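Political Reporter, Alteder Courier

Location: Alteder, with regular travel to Remunau
Contract: permanent, full time
Reports to: Carola Albers, politics editor
Start date: as soon as the right person is free

The Alteder Courier is looking for a reporter to join its politics desk. The desk has four people on it at present and covers the regional assembly, the town councils and elections at every level. The new reporter will spend most of their time on the assembly in Remunau and the parties that sit there, and the rest on whatever the day brings.

The Courier publishes online all day and prints six mornings a week. Stories go up on the site first. A reporter on this desk will usually file one or two short pieces a day and a longer one each week. In the weeks before an election it is more than that, and leave is not normally granted in the last fortnight of a campaign. The next regional election is in April, and we want the person we appoint to be settled in well before the candidates are announced.

What the job involves

Covering plenary sittings and select meetings of the assembly, in person where possible. Some sittings run late and you will be expected to stay until the votes are in.

Writing quick, accurate news stories from speeches, interviews, press conferences and statements posted on social media. Politicians here argue with each other online as much as they do in the chamber, and we report it when it matters. We do not run a story on a single post without ringing the person it is about.

Building up your own contacts among members, their staff, council officers and campaign workers.

Reading budget papers, audit reports and registers of interests, and asking for documents under the access to information rules when they are not published.

Taking a turn on the live blog on budget day, at party conferences and on election night.

Working with the picture desk and the video team. You will not be asked to film or edit, but you should be able to record clean sound on a phone and send it in.

Early and late shifts are shared out evenly across the desk. You will work one weekend in four, with time off in the following week.

What we are looking for

At least two years of reporting for a newspaper, agency, broadcaster or news site. It need not have been on a politics desk. We have hired from court reporting and from sport before.

A good working knowledge of how councils and regional government function, including how a budget is passed and what happens when one fails.

Fast, clean copy. Please do not rely on the subeditors to check names and job titles.

A sound understanding of libel, contempt and the election reporting rules. If your training in these is out of date we will pay for a refresher.

Shorthand is useful. A driving licence is useful too, as the last train back from Remunau leaves before most sittings finish. If you do not drive, we pay for a taxi on late nights.

You must not hold office in a political party or stand as a candidate while you work for us. Ordinary party membership has to be declared to the editor, and you may be kept off some stories as a result.

Pay and conditions

Pay is set by the house agreement and depends on experience. The band for this post will be sent to anyone who asks for it before applying. There are 12 weeks of paid parental leave on top of the legal minimum, a pension scheme, and a travel allowance for the Remunau route. We also have a relocation grant of up to 3,000 euros for anyone moving to the area, paid against receipts.

The newsroom is on the second floor of the Wegener building, behind the market hall. There is a lift, and there are two accessible toilets on the same floor. The desk works from the office at least three days a week. The press room in Remunau is small and shared with other outlets, and the Courier has one fixed seat in it.

Your first month

New reporters spend their first week in Alteder with the news desk, learning our publishing system, Bomwood, and the house style. In the second and third weeks you will shadow our present assembly reporter, who is moving to the business pages. After that you will be filing under your own name. Carola Albers will meet you at the end of the month to go over how it has been, and again before your probation ends.
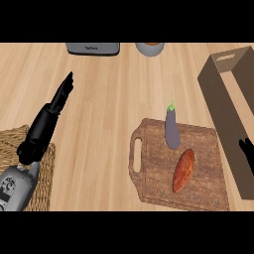

A robot arm over a wooden tabletop, computer-rendered.

How to apply

Send a CV of no more than two pages, a covering letter and three pieces of published work to the newsroom manager, quoting reference 43. At least one of the pieces should be a news story written on the day. If a piece was written with a colleague, say which parts were yours.

In your letter, please tell us about one story from regional or local politics that you think has been poorly covered, and how you would go about it.

We will reply to every application. Shortlisted candidates will be asked in for a writing test and an interview, both on the same day. The test is a news story from a recorded speech and a set of documents. Travel costs for the interview are refunded. Let us know if you need any changes made for the test, such as extra time or a different screen.

Questions about the post can be put to Carola Albers through the main newsroom number. Afternoons are best.

Advertisement posted September 2023. Applications from agencies will not be considered.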